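4. Clearing the room before you fit the Mivon blind

Read this bit before opening the box. Takes longer than the fitting does, sorry.

Applies to the 900 mm and the 147 cm blinds. Bay window set has its own sheet, ask Qianru Tang at the Istcombe shop if yours is missing.

4.1 Before you start

1. Check the label on the end of the box. Should match your order slip. If not, stop, don't cut the tape. Opened boxes can't go back on the van.
2. Measure the recess again. Top, middle, bottom. Use the smallest.
3. Daylight is best. Before 4 pm if you're doing it in winter.
4. Tell whoever else lives there. The door wants to stay shut while you're up the steps.

Note - old houses are never square. A few mm out is fine, the brackets have slots. More than that, pack behind the bracket with the grey shims (bag B).

4.2 Clear the space

1. Move the bed or table back from the window. You need room for the steps to open fully and for you to get off them.
2. Can't move it? Cover it. Old sheet, not plastic - plastic slides.
3. Take everything loose off the top first. Snacks, tissues, clothes, phone, glasses. Plaster dust gets into all of it and you won't hear a screw land on a blanket.
4. Fold patterned bedding and tablecloths away if you can. Dropped screws are a pain to find on a busy print.
5. Take down the old curtains and pole. Keep the old screws apart from ours, they are not the same thread.
6. Hoover the sill.

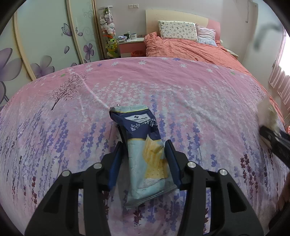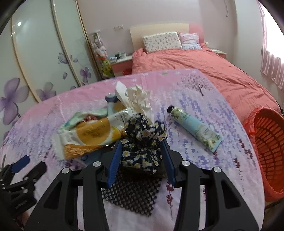

Fig. 6 - Loose items and printed covers, see steps 3 and 4.

CAUTION - do not stand on the bed to reach the recess. Do not stand on the sill either. Steps only, and somebody holding them if the floor is carpeted.

4.3 Mark up

1. Hold the paper template to the top of the recess. Arrow points to the room.
2. Pencil through the 2 holes at each end. Not pen, it comes back through paint.
3. Check with a level. Then check agian with the blind held up, if there's a second person.
4. Run a cable finder along the line. Any beep at all, move the bracket along. Lintels with wiring above are common in the Zhong Street flats.

Note - concrete lintel? You'll need a hammer drill and the longer plugs, not supplied. Brikavel 36 mm plugs fit, so do most others that length.

4.4 Fit the brackets

1. Drill. Go slowly for the first bit so the drill doesn't wander.
2. Tap plugs in flush. If one spins, take it out and use the next size up. Don't fill it with matchsticks.
3. Screw brackets on, hand tight.
4. Slide them left or right till both front edges line up, then tighten properly.
5. Offer up the blind, front edge first, push back till it clicks. Both ends should click. One click means one end.

CAUTION - keep a hand under the headrail untill you've tugged both ends. It is heavier than it looks.

4.5 Chain and safety clip

1. Fix the chain clip to the wall, as low as the chain allows with no slack. Chain must be taut.
2. Do this the same day. Not optional where there are children or pets, and not optional anywhere else either.
3. Keep cots, beds and chairs away from the chain when you put the furniture back. Other side of the room if possible.
4. Run the blind down and up twice. If it creeps to one side, see 6.2.

4.6 Putting things back

1. Shake the dust sheet outside.
2. Count the leftover screws against the card in bag A before the bedding goes back on.
3. Wait for any filler to dry before the furniture goes back against the wall.
4. Keep the template. You'll want it if you ever redecorate.

Missing parts - ring the shop and ask for Pascual Acuña or Najwa Atallah, have the box label handy. Small bits go out by post. Headrails have to be collected.

Next: 5. Setting the stop height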